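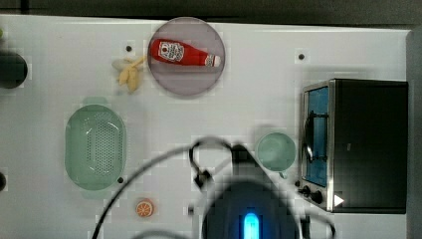
Ketchup bottle on a pinkish plate, white table.

I make my own ketchup now, and I blame my neighbor Bríd Lenihan, who handed me a jar over the fence one February and ruined me for the store stuff. It's easy! It just wants a slow afternoon and a pot with a heavy bottom.

You'll need two big cans of crushed tomatoes (28 ounces each), one yellow onion, two cloves of garlic, half a cup of cider vinegar, a third of a cup of brown sugar, a teaspoon and a half of salt, and a pinch each of allspice, clove and cayenne. Go easy on the clove – I doubled it once and the whole batch tasted like a Christmas candle.

Chop the onion small and cook it in a spoonful of oil over medium-low heat until it's soft and see-through, maybe ten minutes. Add the garlic for the last minute. Then in goes everything else. Stir it, bring it up to a bubble, and turn it right down.

Now leave the lid off and let it simmer. Mine takes an hour and a half on the old stove, and it spits, so wear an apron. Stir every ten minutes at first and more often toward the end, scraping the bottom as you go. It's ready when you drag a spoon through and the line stays put for a second or two.

Let it cool a bit and blend it until it's really smooth. If you want it silky like the bottled kind, push it through a fine sieve too (I usually skip this, my arms get tired). Taste it cold before you fix the seasoning, because warm ketchup always seems sweeter to me.

Spoon it into clean jars and keep it in the fridge for up to three weeks. It freezes fine in small tubs as well. I haven't tested this recipe for shelf canning, so please use a proper canning recipe if that's what you're after.

Next batch I'm trying smoked paprika in place of the cayenne.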